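Pinza de mano Cotden para recogida de demostraciones
Juego de dos dedos con almohadillas azules estriadas. Se vende suelta o en pareja. 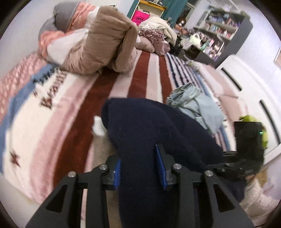 ¿Hace falta tener un robot para empezar a grabar demostraciones?
Para grabar basta con la pinza, una persona con paciencia y sitio en el disco. El robot hace falta más tarde, cuando haya que comprobar si el modelo ha aprendido a recoger ropa o solo a acercarse a ella con aire de suficiencia.

Qué es
La Cotden es una pinza manual con cámara pensada para equipos que entrenan políticas de manipulación y ya han descubierto lo que cuesta teleoperar un brazo durante una jornada entera. Se agarra por el mango, se aprieta el gatillo y los dedos cierran. La cámara va detrás de los dedos y los tiene siempre a la vista, de modo que cada episodio guarda el gesto desde el mismo sitio desde el que lo verá luego el robot.

La hemos probado sobre todo con ropa. Una prenda azul marino hecha un ovillo encima de una manta de rayas es un examen más duro que cualquier cubo de colores: no tiene asas, cambia de forma en cuanto se toca y no conserva dos veces el mismo pliegue. Los cubos de colores quedan muy bien en los artículos. En las casas se ven menos.

Los dedos
Cada brazo lleva dos pasadores metálicos y una almohadilla azul estriada en la cara interior de la punta. Las almohadillas se cambian con un destornillador pequeño. Recogen pelusa, como todo lo que toca ropa, y se limpian con un paño húmedo. Con alcohol también, aunque duran menos y luego nos escriben ustedes.

Datos
Apertura máxima: 17 cm entre almohadillas
Grabaciones por carga: 43 episodios de duración media
Montaje: 31 minutos la primera vez, con el manual delante
Conexión: USB-C
Garantía: 2 años, almohadillas excluidas

Programa
Se entrega con Usow, nuestra aplicación de grabación. Abre y cierra episodios con una pulsación doble del gatillo, apunta la apertura de los dedos en cada fotograma y permite borrar la última toma sin levantarse, función que pidió todo el mundo y que es con diferencia la más utilizada. Exporta a Mikonel y a carpetas corrientes con vídeo y tabla de datos.

Consejos de uso
Grabe en habitaciones de verdad. Una cama con el edredón amontonado y una estantería llena de frascos al fondo enseñan más que una mesa blanca con luz de estudio. No ordene antes de grabar. Es la única parte de este trabajo que se aprende sin esfuerzo.

Mueva la muñeca más despacio de lo que le pide el cuerpo. Si la prenda se escapa, siga y recupérela dentro del mismo episodio: los rescates también sirven. Los suspiros no se registran, la pinza no lleva micrófono.

Contenido de la caja
Pinza montada a medias, cable, juego de almohadillas de repuesto, destornillador y manual. El soporte de carga Onishi se compra aparte.

Categoría: Manipulación > Captura de datos > Pinzas de mano

Comentarios (3)

textil_y_tal
La usamos con toallas y calcetines. Con toallas, estupenda. Los calcetines siguen ganando.

lab_tercera_planta
¿El repuesto de almohadillas vale para el modelo anterior? En la ficha vieja ponía que sí y a mí me bailan.

pinzas2
A mí también me bailaban. Hay que quitar la arandela antigua, viene en el manual, muy al final.

© Cotden. Todos los derechos reservados. Contacto | Envíos y devoluciones | Volver arriba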